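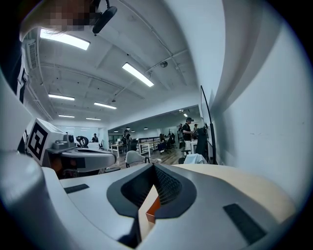 Kaede Katayama wrote to ask whether the episode filter in the Fondis method has to run before the two hands are aligned, or whether the order makes no difference. The order matters. Filter first and you throw out good episodes whose only fault is a clock offset. Align first, then filter, then train.

The rest of this page goes through the whole procedure for two-handed demonstrations recorded with hand-held grippers. It assumes you already have recordings on disk and a working camera calibration for each gripper. It does not cover building the grippers or choosing a policy network.

What you need

A set of raw episodes, with one video file and one motion log per hand. A square marker fixed to each gripper, facing so that the camera on the other gripper can see it during part of the task. The Jodell scripts, which do the alignment and the filtering. Enough disk space for a second copy of everything, as none of the steps below should write over the raw files.

Keep the episodes in one folder per recording session. Jodell reads the session settings once and applies them to everything in the folder, so mixing sessions with different calibrations will give you bad poses without any error message.

Step 1. Check the calibration

Run the calibration check on the first and last episode of each session. The tool projects the corners of the marker back into the image using the stored lens values and tells you how far off they land. If the first episode is fine and the last one is not, a camera has probably moved on its mount during the session. Find the episode where the error jumps and split the session there. Recalibrate the second half if you still have the gripper in the state it was in. If the camera has been moved again in the meantime, set those episodes aside.

Do this before anything else. A shifted camera looks a lot like bad timing in the next step, and you can lose an afternoon adjusting the wrong thing.

Step 2. Align the clocks

The two hands record on separate clocks. Even if they were started from the same trigger, they drift apart over a session. We used to align them with a clap at the start of each episode, and that works for short recordings. For longer ones we use motion instead.

When one camera can see the other gripper's marker, the position of that marker gives you a second measurement of how the other hand moved. Compare it with the other hand's own motion log. Slide one against the other in time until the speeds match best. That shift is the offset.

Use speed for the match, and leave position out of it. Position depends on both hands sharing a map of the room, and you don't have that yet at this point.

Jodell writes the offset for each episode to a small text file. Plot the offsets in recording order. They should form a smooth line with a gentle slope. A single point far off the line usually means the marker was visible only while the hands were still, so there was nothing to match. Replace that value with one read off the line. A whole group of points off the line means a recorder was restarted, and you should treat the episodes after the restart as a new session.

Step 3. Put both hands in one map

Each hand tracks itself against the room. Each builds its own map, and the maps have to be joined. Take the moments where the marker is clearly seen, compute the pose of one gripper relative to the other, and solve for the single transform that makes the two tracks agree.

Three things to watch for here:

Blur. Drop any detection where the hand was moving fast. The corners smear and the depth estimate suffers most.

Steep angles. A marker seen nearly edge-on gives a pose that can flip from one video image to the next. The script has a limit on the viewing angle. Leave it at the default unless you have very few detections.

Features in the background that move. The room tracking picks up points on anything with texture, and that includes people walking behind the work area and whatever is playing on a screen. Large blank walls and bright ceiling lights don't help it either. If one session tracks much worse than the others, look at what was behind the hands before you blame the gripper.

Step 4. Recover the gripper width

The opening between the fingers is a separate signal. Smooth it lightly. Heavy smoothing rounds off the moment of contact, and the policy learns to close too early and too slowly. If you see grasps in the trained policy that start before the fingers have arrived, come back to this step first.

Step 5. Filter

Now remove the episodes that should not be used. The filter looks at four things: lost tracking, jumps in pose, poses the robot arms cannot reach, and episodes where the two hands would bring the arms into contact.

The last two depend on your robot. An arm mounted on a table has a different reach from a person standing up, and people like to lean in. Enter the base positions of your arms in the settings file and let the script solve for the joints along each track. A short unreachable stretch at the start or end of an episode can be trimmed. One in the middle means the episode goes.

Our set for the Higuchi task, in which one hand holds a bag open while the other puts items in, had 2,867 episodes before filtering. We have not published the filtered count, as it changes with the arm positions and would not tell you much about your own setup.

Look at what was removed. Toshio Murakami opens a handful of rejected episodes from every session and watches them through, and has found faults in the filter this way more often than faults in the data. One version was rejecting nearly every episode by left-handed operators, as they held the bag with the hand the script had marked as the moving one.

Step 6. Pick a training subset and compare

Before you train on everything, train on 1,000 episodes. Draw them evenly from all sessions. Then train a second policy on the same episodes with the clock offsets set to zero and everything else unchanged. Run both on the robot with the same starting layouts, and have someone who does not know which is which do the scoring.

In our tests, the policy trained without alignment could still reach for both objects. It failed at the handover between hands. The holding hand let go a moment before the other was ready, or the placing hand pushed against a bag that had not yet been opened. If your two policies do equally well, the task may not need close timing between the hands, and you can skip Step 2 for that task in the future.

We saw little difference on one-handed tasks, as you would expect.

Step 7. Account for delay on the robot

Aligned data is aligned to the moment each thing happened. The robot has its own delays: the camera takes time to deliver an image, the policy takes time to run, and the arm takes time to respond. Measure each of these on your own hardware. Then drop the first few actions of every predicted sequence, the ones whose time has already passed when the arm is ready to move.

Measure the two arms separately, even if they are the same model. Ours differed, and sending both the same correction brought back some of the handover failures from Step 6.

Saving the results

Export to Faltent format when you are done. It stores the offset, the map transform and the filter result next to each episode, so that someone else can undo any step. Keep the rejected episodes in the export with their rejection code. When the arms get moved, rerun Step 5 alone. Steps 1 to 4 don't depend on where the arms are.

Known problems

Tasks where the hands never see each other cannot be aligned this way. Have the operator bring the grippers together and wave them slowly at the start and end of each episode - a short wave is enough - and trim it off after Step 3.

Cloth and other soft objects often cover the marker. Detections with a partly covered corner are dropped automatically, but a fold lying along one side of the marker can pass the check. Look for pose jumps in Step 5.

The offset plot does not yet handle sessions recorded across midnight. Split them by hand.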